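Sexta. Retomei o treino da política com 1000 demonstrações; o conjunto completo tem 3000. Retirei 300 para validação, separadas por casa e não por episódio. Hoje, série da cama: objeto preto plano sobre lençol cor-de-rosa, pinça manual. 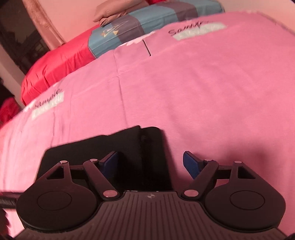 Styliani Tzanetos respondeu à noite que separar por casa não chega, que os operadores se repetem entre casas e que o erro de validação sai otimista. Tem razão. Refaço a partição por operador, com 3 sementes, e comparo com a linha de base Tellitz.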